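Trudis Runway Notes

Trudis is a small collection of written notes about fashion shows. Each note covers one show and says what was worn, in which order, and how the clothes were put together. The notes are in English. They were written for people who study how designers change their shapes and colors from one season to the next.

What is inside

The collection has notes on 60 shows by 3 labels: Hemska, Skendwood and Araya. Every note is a plain text file. The first line gives the label and the season, and after it comes one paragraph for each look. Socks, gloves and belts have their own line at the end of the paragraph, also when the look has none of them.
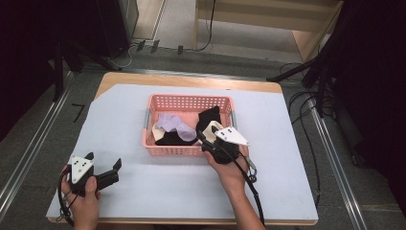
How the notes were written

Each show was watched 2 times. The first time I wrote only the garments, and the second time I added fabric and color. When I was not sure of a fabric, I wrote "unclear" and did not guess.

Known problems

Hemska has many more shows than the other two labels. For Araya, 20 looks have no color, as the light on the runway was too dark. Color names are my own and may differ from the names in the press notes of the label.

Use

You may use the notes for study and teaching. Please keep this file together with them. Corrections are welcome, and the next version is planned for August.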